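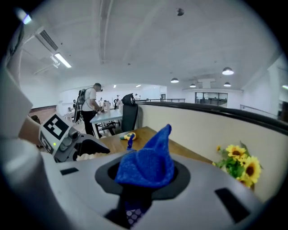

Drendton Office Park to Clear Shared Desks on the Mezzanine
9 November 2010

Tenants on the mezzanine level of the Drendton building have until the end of the month to clear personal items from the shared desks, under a revised desk policy issued by the building's operator, Lonus. The policy covers 148 desks on two levels. It replaces a set of house rules that had been in force since the building opened and that said very little about what could be left on a work surface overnight.

Under the new rules a shared desk must be bare at close of business. Anything left behind will be bagged, tagged with the desk number and moved to the storage room next to the freight elevator. Items may be claimed there for six weeks. After that they go to the building's surplus shelf, where any tenant can take them.

Mounir Ouazzani, operations manager for Lonus, said the change followed a count of unclaimed property made in February. Staff logged 772 items on the shared desks and the window ledges in one evening. Chargers and cables made up the largest group, followed by mugs, small fans, framed prints and desk plants, both live and artificial. Cloth bags were logged separately, as most of them had something inside.

"Cleaning crews are told not to lift personal property," Ouazzani said. "If there is a picture on the desk, they wipe up to the picture. Over a year that gives you a desk with a clean ring and a dirty middle."

Wood desktops are the main concern. The operator's maintenance sheet calls for a full wipe-down once a day and a coat of oil twice a year -- work that can be done only when the surface is empty. Two oilings were skipped on the mezzanine in the past year for that reason. Several tops along the curved partition show pale outlines where objects stood through the summer.

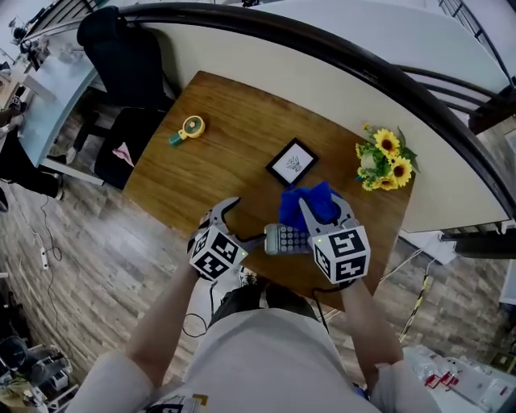

Decorations are not banned. A tenant may bring in flowers, a print or a fan and use them during the day, as long as they leave the desk at night. Lonus is supplying one lidded bin per regular user, sized to fit the lockers under the stairs. A bouquet of the usual artificial type will fit if laid on its side. Picture frames should be packed flat and face up, with a cloth over the glass if there is glass.

The operator has also posted a short packing order for the bins. Flat and rigid items go in first: frames, keyboards, calculators. Soft items such as bags and sweaters go on top. Cords should be coiled and tied before they go in, and straps tucked inside the bag they belong to. Loose straps were the most common cause of items being dragged off a desk during the February count, according to the log.

Small electric items are handled under a separate line. Handheld fans must be switched off before storage, and spare batteries are to be kept in the original sleeve or a closed pouch. Calculators and wireless keyboards may stay in the bin with their batteries installed. Space heaters remain prohibited at all desks and are not eligible for locker storage.

Anas El Khatib, office manager at Fedura, a mezzanine tenant with 6 regular desk users, said his staff had started packing a week early. The first pass took most of a lunch break. He expects the daily routine to be shorter once people have cut back on what they bring in.

"Half of it went home and stayed home," El Khatib said. "The calculators stayed. People in billing use them every day and want them on the right-hand side."

He asked Lonus to allow one fixed item per desk and was turned down. The operator's written reply stated that an exception for one object could not be checked by the evening crew without a list, and that keeping the list current would take more time than the wiping.
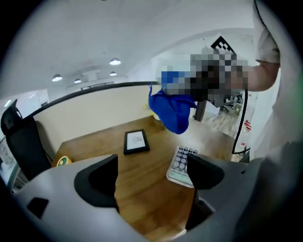
Chairs are covered in a shorter section. Task chairs are to be pushed in with the back facing away from the partition, and nothing may be hung from the backrest overnight. The black rail along the top of the partition is likewise to be kept clear. It is fixed to the panel with clips that were not designed to carry weight, and bags hung from it have worked two of the clips loose near the stair end. Replacement clips have been ordered from Després, the supplier of the original panels, and will be fitted after the desks are cleared.

The cost of the program is $3,381, covering bins, tags, locker labels and oil for the desktops. Lonus said it will be paid from the existing maintenance budget and that desk rates will not change.

Tenants who need a second bin should ask at the front desk with their desk number. Labels are printed there while the tenant waits. Bins larger than the issued size do not fit the lockers and will be treated as unclaimed property if left on the floor. The storage room is open on working days from 8 a.m. to 10 a.m. and again from 4 p.m. to 6 p.m.

The full desk policy, with a drawing of the locker layout, is on the notice board by the mezzanine stairs.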